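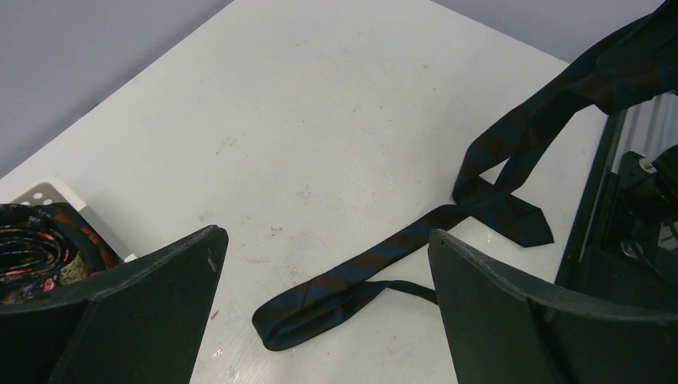
Can Machines Do the Chores Yet? Neckties

Rodrigo Ortuño writes about laundry, tidying and stockroom work, and who or what ends up doing it. Part of a series of picture pages on small jobs.

People ask me whether a robot can fold laundry. The answer depends a lot on which laundry. Towels are close. T-shirts are fine if you are patient and you lay them out first. Neckties are still hard, and they are the subject of this page.

A tie is long, thin, slippery and wider at one end than the other. It crosses over itself when you put it down. To store it, you find an end, straighten the length, and roll it up snugly enough that it keeps its shape in a basket. A person in a menswear stockroom does this without looking. For a gripper with two fingers, each part is a separate problem.

Finding the end

The pointed end of a tie is easy to spot when it lies flat. When the wide blade folds over and tucks under itself, a camera close to the fingers may have only a few inches of cloth to go on. Dark stripes make it worse. Navy next to brown can look a lot like a shadow next to a fold.

At Marholm, a shirt and tie shop where I spent a January morning, the staff pick up a tie by the middle, let both ends drop, and run a hand down to the wide one. I have seen machines try the same thing. They manage the first part well. Running down the cloth without losing it or pulling it crooked is where most tries go wrong.

Getting the twist out

A crossed tie has to be uncrossed before it is rolled. You can lift one side and let gravity do some of the work, or drag the narrow end out along the table. Dragging is slower and works more often. The trouble is that a tie hanging from something at one end and lying on a table at the other is being pulled two ways, and the program has to keep track of both.

Drimell, a small company that sells folding software to commercial laundries, gave me its own test numbers. Out of 60 starts with a tie dropped on a bare table, the machine had it flat and straight 21 times. The clerk at Marholm got all of hers, and she was talking to me the whole time.

Rolling

Rolling is the part I expected to be worst, and it is a little better than the rest. Once the cloth is straight, the motion repeats. The first turn is the hard one. If it starts off center, the roll comes out as a cone and has to be done over.

Time is the other problem. A person takes 15 seconds on a bad one. The machines I watched took minutes.

Into the basket

Rolled ties stay rolled if they are packed against each other. A spiral set down alone tends to open. Placing one in a basket that is already partly full means pushing the neighbors over without undoing them, and most grippers have fingers too broad for the gap. Cronin, a uniform rental firm, got around this by switching to divided trays. That makes it a different chore, but they are happy with it.

Where it stands

I would not buy a machine for this in a shop. Cronin handles 3,000 ties in a busy month and still has people do the rolling. At home the case is weaker again, unless you own a great many ties.

Next page in the series: Skorkel and the sock bin.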